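Gamdale发布新一年度设备采购计划:先买手持夹爪,机械臂放到下半年再谈 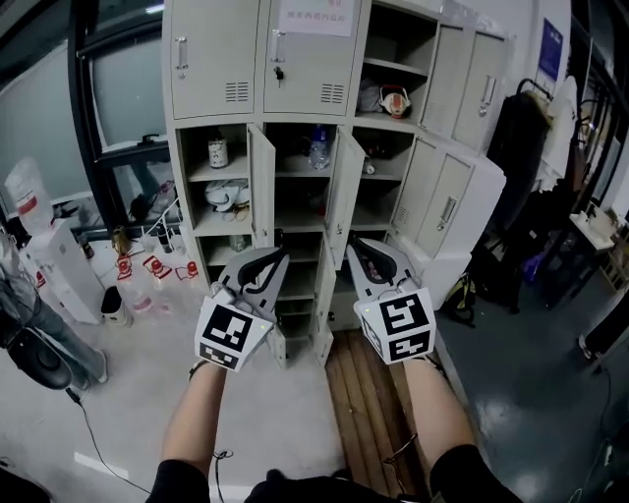

Zolholm的第一反应是,预算表里夹爪的数量怎么比机械臂多出那么多,是不是哪一格填错了?没填错,我当场就回了,还顺手把那张表又发了一遍。这份新闻稿差不多就是从那通电话里长出来的,所以请各位容我用聊天的口气写,公司也同意了(大概是嫌我以前写的太像公文)。

先说正事。Gamdale今天对外公布新一年度的自动化设备采购安排,计划购入手持夹爪112只,机械臂3台,另留2台机械臂的名额,等九月复盘以后再定要不要用。夹爪分批到货,机械臂一次签约、分开验收。供货和维护方面,夹爪由Zolholm承接,机械臂的集成交给Benavides。整套项目内部叫Prosus,以后大家在我们的招标文件里看到这个名字,指的就是它。

我在Gamdale管设备预算,年头不算短了。以前我们买东西的顺序很老实:先看中一台机械臂,报价、砍价、签字、等货,货到了再想让它干什么。结果呢,机器装好了,现场的人围着它讨论了好几个星期,柜门要不要让它开,瓶子要不要让它拿,架子上的东西归谁管。钱已经花出去了,问题才刚刚开始问。我自己也在那种会上坐过,坐得腰疼。

这一回我们把顺序倒过来。人先拿着夹爪,在真实的房间里把活儿干一遍:面对一排储物柜,门有关着的,有敞着的,格子里有耳机,有水瓶,有成团的线,东西摆得一点儿也不讲究。我特别喜欢这种不讲究!实验台上摆得整整齐齐的测试件,我们早年也买过一整箱,现在还在库房里占着一层架子,谁要的话可以联系我。

夹爪便宜、轻、换得快,一只坏了不耽误别人用。机械臂可不一样,一台停下来,底座、控制柜、安全围栏、培训过的人,全跟着停。我跟财务同事算过一笔账(算了两个晚上,咖啡喝掉不少),结论是先把任务摸清楚,再决定臂展和负载,比先买最大号的要省心得多。负载选高了,后面的底座和供电都得跟着往上走,这部分钱在报价单第一页是看不见的。

说到看不见的钱,我想多讲几句,也给正在做预算的同行参考。我们这次把下面这些都单独列了科目,以前它们统统塞在“其他”里:

指垫、线缆、标记件的更换
充电和存放用的柜子
操作人员的工时
数据存储,以及整理数据的人工
场地恢复,也就是干完活把东西放回去的时间

最后一项是我坚持加的。开会时有人觉得好笑,放东西还要编预算?可是一个柜子开开关关一上午,门要关上,瓶子要归位,地上的线要收,没有人排进班表就没有人做。线缆那一项也一样,拖在地上的线最容易出麻烦,买的时候搭在整机价里,坏的时候才发现单买要等货。所以我们跟Zolholm谈的是备件同批到货,写进合同,不接受口头答应。

再讲讲时间。夹爪第一批到位后马上分给各个小组,每组自己挑任务,挑完要交一张表,写清楚开什么门、拿什么东西、放到哪里、什么情况算没做成。表格很短,我试填过,一杯茶的工夫。我们给这轮任务定的编号上限是301,编满就停,不再往里塞。为什么要有上限?以前我们有过一份需求清单,越写越长,写到后来连浇花都进去了。浇花我没有意见,可是它跟储物柜不该抢同一笔钱。

到了九月,Benavides会拿着这批任务表来做选型,哪些适合固定安装,哪些需要移动底座,哪些老老实实留给人做。第三种我们也会照实公布。我个人估计柜门上带小钥匙的那种锁会吵得最凶,拧钥匙这件事,人做起来不过脑子,写成验收条款能写半页纸。Benavides那边的意见是先把带钥匙的门放到最后一轮,我基本赞成,只是要求报价里把它单列,免得到时候变成加项。

也有同行问过我,机械臂既然迟早要买,晚买会不会涨价。会不会涨我真说不准,供应商自己也未必说得准。我们的办法是跟Benavides签了保留价,那2台待定的名额在复盘结束之前按现在的价格算,过期作废,双方都不吃亏。付款也拆开了,到货付一部分,现场验收付一部分,尾款压到连续运行合格以后。Benavides起初不太情愿,谈了几轮,还是签了,我很感谢他们的耐心。

租赁方案我们同样看过。短期租机械臂表面上很划算,可是运输、安装、拆除每来一回都要收一次钱,任务没定下来的时候租,等于花钱看机器休息。等任务表齐了,如果待定的名额最后不用,我们会重新考虑租,这一条也写进了Prosus的计划书。

有意参与后续备件、存放柜或数据整理服务的供应商,可以向Gamdale设备采购处索取Prosus项目的需求说明和报价模板。报价请按科目分开填写,含税价和不含税价都要有,备件交期请写具体天数。写“尽快”的,我会打电话过去问的!

发布单位:Gamdale设备采购处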